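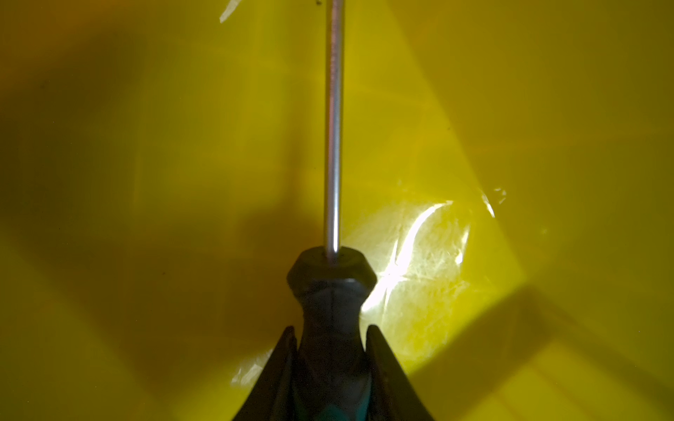

Clearing a slipped-tool fault on the bin-picking cell

Use these steps when the arm stops with fault 2107 (shown as 2,107 on the older panel) and there is a screwdriver in the fingers. The fault means the grip width changed during a lift.

1. Press the stop button and lock the gate before you reach in. The fingers keep their force for 30 seconds after a stop.

2. Hold the screwdriver by the handle, then release the grip from the panel. Keep your other hand out of the bin.

3. Take out any clear film. On yellow bins the glare from it can throw off the wrist camera, and a piece caught in a finger lets the handle slide.

4. Wipe both fingers with a dry cloth.

5. Run 8 test picks at slow speed.

If the fault comes back on Lalbridge cells, leave the gate locked and tell Prasetyo Nair. Do not raise the grip force yourself.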